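Print this page | E-mail this page

Measuring at the home bar: speaker notes
Noémi Mészáros, Brarnell evening talks, 27/07/2024

Start when people have sat down. Thank Eduardo Dagdag for the room. Say the talk is on pouring and measuring, with some cleanup at the end, and that recipes are on the handout.

Slide 1. Why measure

Ask who owns a jigger. Then ask who used it the last time they made a drink at home. Expect fewer hands.

Main point: most home drinks that taste wrong have the wrong amounts in them. People free-pour, the sour part and the sweet part drift, and they blame the bottle. A jigger fixes most of that for very little money.

Mention Dexter Bañez's test at the Gaslow bar in June. He had eight guests free-pour the same measure into a plain cup. Two came close. The rest poured heavy, one of them nearly double.

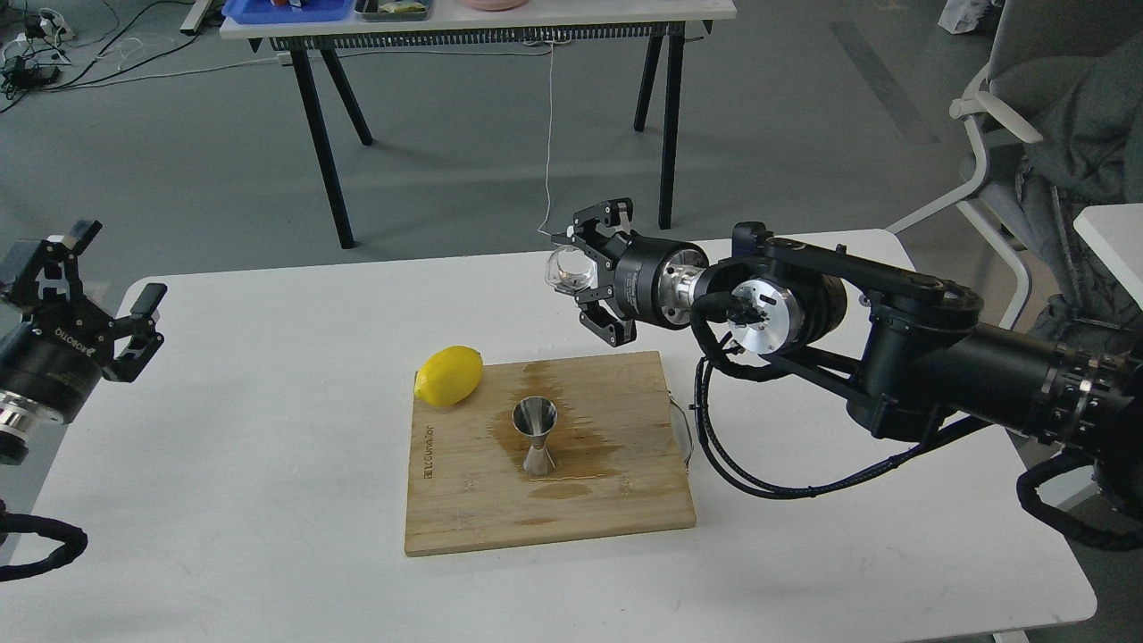

Slide 2. Which end is which

A double jigger has a large cup and a small cup joined at the waist. Sizes vary by maker, so check yours with water and a kitchen scale before you trust it. Do this once and write the result on a piece of tape inside the cabinet door.

Hold it at the waist, level, close to the glass. Fill to the rim if the cup has no lines inside. If it has lines, bend down and read them at eye level.

Pass the Venter jigger and the Viltovlow jigger around here. Let people feel the difference in weight. The tall narrow one is easier to pour from. The short wide one is harder to knock over. I use the short one at home and the tall one at work.

Slide 3. Where to pour

Pour over something you can pick up and carry to the sink. A tray is fine, and so is a cutting board, as long as it isn't the one you use for onions.

Stand the jigger next to the glass, not across the table from it. Most drips fall on the way over. Keep the bottle in your strong hand and the jigger in the other. Tip the jigger in one quick turn - a slow tip runs down the outside of the cup.

Pause for questions. Ilham Nasr usually asks about pour spouts. Short answer: they help with spirits and are a nuisance with syrup.

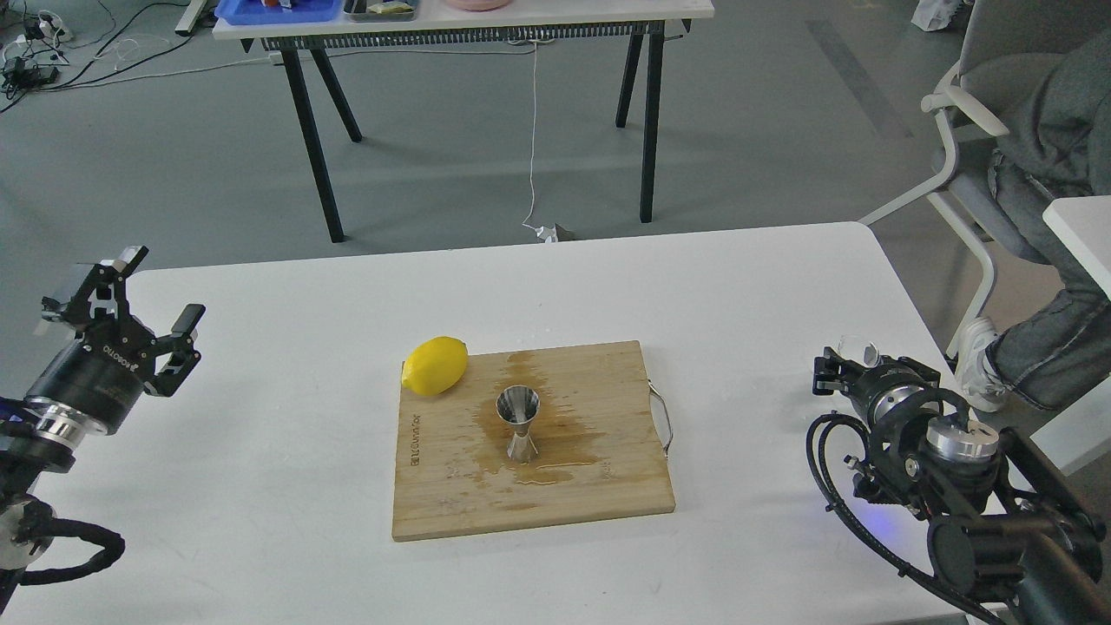 Slide 4. Spills on wood

Wipe a spill first and finish the drink second. Anything with sugar in it turns tacky as it dries, and dark liquids can leave a mark on bamboo and other light boards. A puddle that size, spread over the middle of the board with the jigger standing in it, needs a cloth under the jigger too, or the foot will leave a ring wherever you put it next. Lift the fruit off before you wipe. A lemon hanging over the corner will roll if the board is bumped, and the board has to be picked up anyway. If it has a metal handle on one side, carry it level with both hands.

Wash with warm water and a little soap, both faces, and stand the board on edge to dry. Don't soak it. Oil it when it starts to look pale. Lemon juice and salt will take out light stains. For darker ones, leave the salt on for five minutes, scrub, rinse, and repeat if needed.

Slide 5. Practice

Split into pairs. One pours water, the other checks on the scale, then swap. Mark Anthony Lumanlan has the scales and the towels. Walk around and look at how people hold the jigger.

If time is short, drop the second round and go straight to the handout. Remind people to return the jiggers to the front table.

Contact | Copyright Brarnell evening talks | Back to top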